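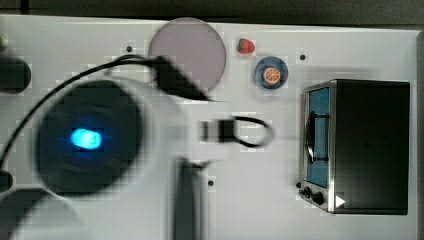 El brazo repite la misma tarea desde las ocho de la mañana: tomar una pieza, llevarla a un plato, soltarla y volver a la posición de partida. En el laboratorio de Tandton, cada repetición se llama episodio. El conjunto de datos que el equipo prepara para el proyecto Nilley contenía 913 episodios válidos al cierre de enero; hoy son 1.042.

El procedimiento es manual. Un operador guía el robot a distancia mientras el sistema registra las posiciones de las articulaciones, el estado de la pinza y el vídeo de una cámara cenital. Después, una segunda persona revisa la grabación y le asigna una instrucción escrita, del tipo «pon la fresa en el plato rosa». Los episodios con pérdida de sincronía entre vídeo y telemetría se descartan.

Yusri Menon, responsable de la recogida, insiste en variar la disposición inicial. «Si el plato azul está siempre junto al horno, el modelo aprende el sitio y deja de mirar el plato», explica. Los objetos se recolocan cada 5 episodios, según una lista generada al azar.

La velocidad plantea otro problema. En los desplazamientos rápidos el brazo sale borroso y tapa parte de la mesa, de modo que algunos fotogramas aportan poca información sobre los objetos. El equipo los conserva -- el modelo encontrará imágenes semejantes durante la ejecución -- y confía en la telemetría para completar el movimiento.

La primera evaluación constará de 59 pruebas con disposiciones que no figuran en el entrenamiento. Engelhardt, el segundo laboratorio del proyecto, las repetirá con su propia mesa y los mismos criterios de éxito.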